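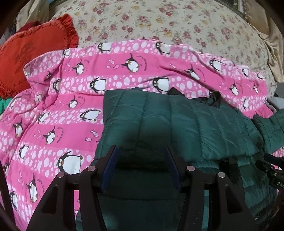

Fig. 1. Quilted jacket bunched on a bed.

Household Skills > Clothes Care > Unit 5: Padded and quilted garments

Last updated: July

Notes by Zorica Omerović for the Wednesday group, Wiltport

Padded jackets are harder to fold than shirts. The filling holds air and the outer fabric is often slippery, so the fold opens again as soon as you let go. The jacket in Fig. 1 is bunched, with one edge standing up in a ridge. Open a jacket out fully before you start.

Surface

A bed is fine. A blanket under the jacket, like the pink penguin one in Fig. 1, grips better than a bare table. Pull the blanket flat first – a crease underneath will show up as a lump in the fold.

Parts to know

Baffle: one of the puffy sections between lines of stitching. The green jacket has lines running both ways, which makes the baffles rectangular.
Shell: the outer fabric.
Hanging loop: usually inside the collar. Find it early, as it tells you which end is the top.

Method

1. Empty the pockets. Close the zip and any poppers.
2. Lay the jacket face down, hood (if any) spread flat.
3. Smooth from the centre outwards with the flat of the hand. Do not drag the shell sideways.
4. Bring each sleeve straight across the back.
5. Fold the sides in to meet, following a stitched line where you can. A fold along the stitching stays put better than one across a baffle.
6. Press the air out from hem to collar, then fold up in thirds.

For short-term storage, put the folded jacket on top of the pile. Dušan Pavlović's handout for Unit 4 covers shelves and boxes. Vacuum bags are all right for a journey but should not be used over a whole summer – the filling can be slow to recover.

Practice

Work in pairs. Fold the same jacket twice, once along the stitching and once across it, and leave both for 5 minutes. Write down which one opened more. Bring your notes to the next session, along with one padded garment from home. Spare jackets are in cupboard 813.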